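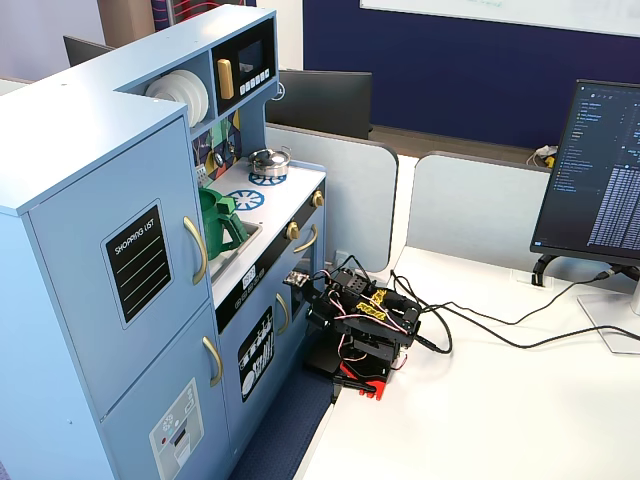
Liv Öberg
Bench lead, Plotine kitchen arm

Right, I've been asked twice now how I look after our little arm, so I'm putting it all in one thread before I forget. It's all hobby servos and brackets, and the thing that catches me out is always the wiring. I go over the servo leads every 300 cycles with the power off. I bend each joint by hand through its full travel and watch the loops — if one goes tight before the joint hits its stop, it gets re-routed there and then. Bracket screws next, a dab of threadlock on any that turn. Then I centre everything and write the offsets on the clipboard.

grusholm_tim
What do you do about the wrist? Mine drifts after a long run and I end up re-zeroing at lunch.

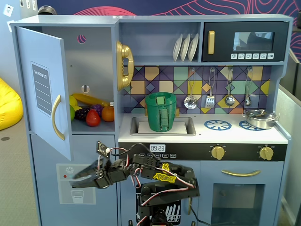 Liv Öberg
Wrist drift on ours was the horn screw, both times! I chased it in the code for a whole afternoon (never again) and then found I could rock the joint with one finger. Worth trying before you touch your offsets. Do your checks in the poses you really use, too. Reaching left past the oven towards the fridge side is my test pose, with the fridge door open and the fruit on the lower shelf, and I look at the black cable trailing down by the oven as well as the thin leads up on the joints. A lead that's fine when the arm's folded can be horribly short at full stretch.

plotter36
Can't agree on every 300. I leave mine till 800 and I've lost one lead since April. Every time you wiggle a connector you wear it out a bit more.

Liv Öberg
I don't unplug anything though, I only look and bend. If you're pulling connectors each time then fair enough, 800 sounds kinder. I'd still want to find a rubbed lead early — swapping the shoulder one took me 17 minutes and a lot of muttering.
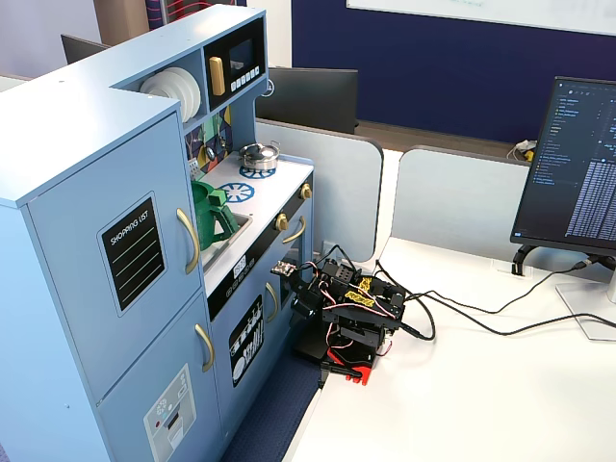

Ulla Åberg
I'm with plotter36 on the interval, but I'd clamp the thick cables to the desk near the base. Ours at Drudumcombe used to tug on the board whenever somebody shifted the monitor.

Liv Öberg
Ooh, good shout. What clamps did you use? I've only got sticky ones and they peel.

Ulla Åberg
Screw-down P-clips, the small size. Leave a loop before the first one.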